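Sunday at the Clakidstead Paper and Bindery Open Day

5 min read · 11 comments · 424 shares

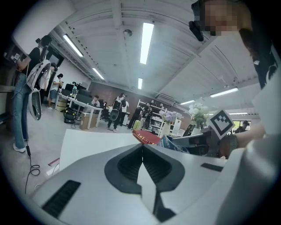 Flowers and a red book, with a window farther to the right.

I had been meaning to get to the Clakidstead open day for years, and on September 6, 2026 I finally did it. The Eyvindsson building sits at the bottom of the hill behind the bus station, and if you come by car, park at the top and walk down (the lot by the door was full before I'd even found my glasses). Entry is free. You get a paper map at the door and then you're on your own, which suited me perfectly.

The ground floor is where the noise is. They had the big Trulance cutter going, a wonderful thumping thing that takes a stack of paper as thick as a loaf of bread and trims it in one go. I watched it far too long. The edge comes out so smooth you want to run your thumb along it, and they let you! I brought home a little bundle of offcuts in cream and pale green, and I have no idea what I'll do with them.

Next to that is the sewing bench, where you could try stitching a few folded sheets together. Mine came out crooked. The thread is waxed and it squeaks a bit as you pull it through, a sound I liked more than I expected to. There was also a long wall of old sample boards with cloth swatches, some of them so faded that you could only tell the original color by lifting the corner of the label. A couple were dated in pencil on the back.

Upstairs was my favorite part. After the machines it feels like somebody's front room, with good daylight and flowers – purple and lavender ones in a white vase, and another vase with white flowers and plenty of green leaves. Near them were a red book with a glossy, patterned cover and something in dark blue with white lettering along the top, a notebook or a folder. I am a sucker for a patterned cover. I've always bought plain black notebooks on the grounds that they look serious, and I came down those stairs ready to change my ways.

The Sella room at the far end is the store of finishing papers, and they say there are 900 patterns in the drawers. I believe it. You may open any drawer you like as long as you close it before opening the next one (they tip). I got through the marbled ones and part of the florals and then my feet gave out. The best was a gray and orange wave pattern that looked like the inside of a shell.

Coffee is in the yard, along with a very good plum cake that was gone by two. Bring cash for the cake, the card reader was having a bad day. There's a bench along the sunny wall, and a shop table with seconds: notebooks with a bump in the spine, boxes with lids that don't quite sit flat. I bought two notebooks and one box and I love all three.

If you missed it, there's a smaller evening opening in November, with the upstairs rooms only. The stairs are steep and there's no elevator, so do call ahead if that's a problem. I'm going back for the rest of the florals.

Share this · 11 comments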